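Ekora Opens Orders for Skinel, a Simulated Home for Robots That Are Still Learning

FOR IMMEDIATE RELEASE

24th July. Ekora today opened orders for Skinel, a software kit that lets robotics teams rehearse two-armed household work in rendered rooms before anyone has to move the good furniture.

Skinel ships with 70 rooms and 400 starter tasks. The rooms have desks, doors, windows and paintings on the wall, and the decorating is best described as confident. Cobblestone appears indoors. Floors can be very blue. Ekora's design team is aware of this and has been asked to carry on, as a robot that only ever trains in beige apartments tends to be startled by anybody else's taste.

Each room comes with a two-armed robot model, a set of grippers and hand tools, and a choice of views: one from the robot's own body, looking out over its arms, and one from close behind a gripper. Teams can tilt, shift or swap any view in the settings file. A chair may be placed upright, tucked in or tipped over, and the kit treats all of these as perfectly normal ways for a chair to spend the afternoon.
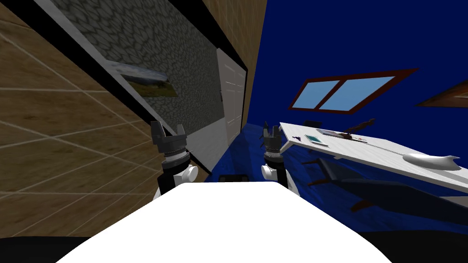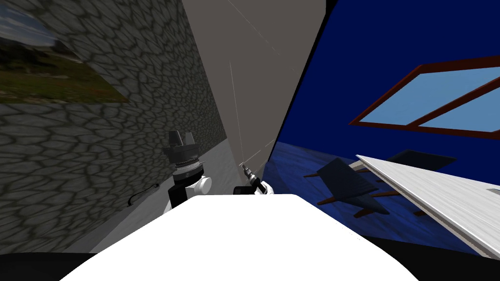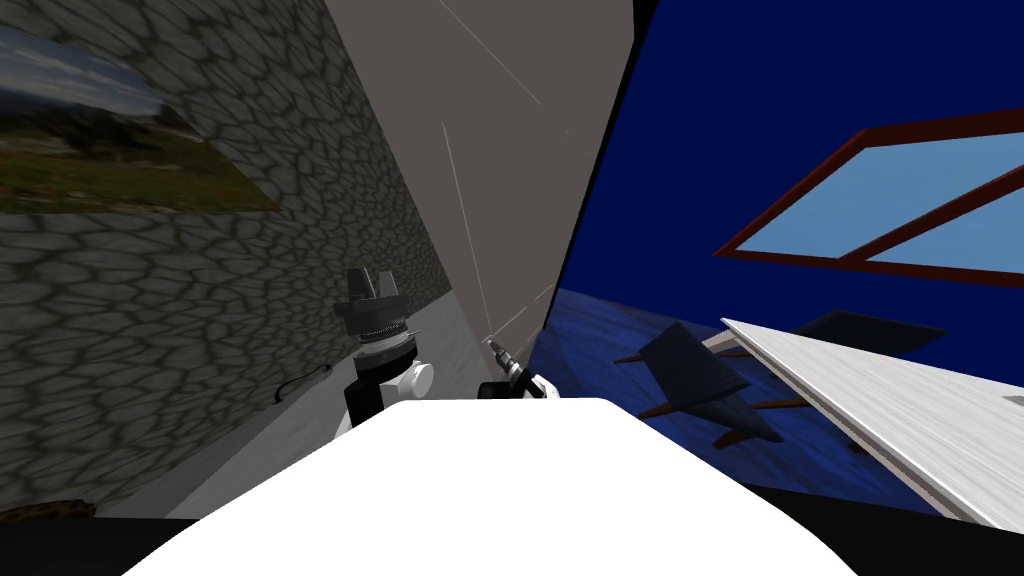
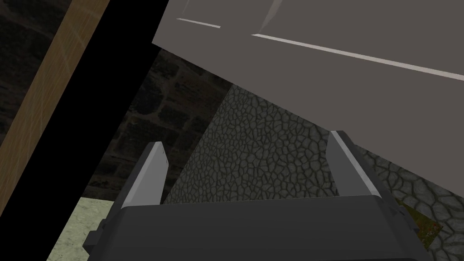
Skinel room views, rendered in the kit. The fourth is the gripper view.

The kit was built with Bestetix, whose physics engine handles contact, friction and the many small disappointments of picking things up. Pilot users at Ojala ran it from January and sent back 707 bug reports, a number Ekora received in the spirit in which it was offered. The release version closes all but nine of them. Those nine are listed in the manual under "Known Behavior," and one concerns a drawer that opens when the drawer beside it is closed. Several pilot users have asked to keep it.

What's in the package

The standard license includes the full room library, the task editor, the robot model and a recorder that saves every run with its joint positions and views. Runs can be replayed at any speed, including slowly enough to find out which finger was to blame. The task editor works by drag and drop, and tasks written in it can be exported as plain text for teams that prefer to do things the hard way.

Skinel runs on a single workstation with a recent graphics card. It needs no internet connection after setup, and it will not send cheerful emails about new features.

Rooms can be re-textured with the user's own images. Ekora supplies wood, tile, stone and plain paint to start with, and takes no position on which of these belongs on a wall.

What isn't

Skinel does not include a physical robot, and it does not promise that a task learned in the kit will work on one the first time. A transfer guide covers the usual adjustments, with a long chapter on lighting and a longer one on cables.

Availability

Orders are open now through the Ekora website. Licenses are sold per workstation, with a reduced rate for schools and university labs. Ojala will provide setup and training for customers who want help in person. Existing pilot users keep their access and their saved rooms, however they have furnished them.

About Ekora

Ekora makes simulation software for teams working on household and workshop robots. Its earlier products had fewer rooms and plainer walls.

Press contact: the Ekora press desk, through the contact form on the company website. Review licenses are available on request.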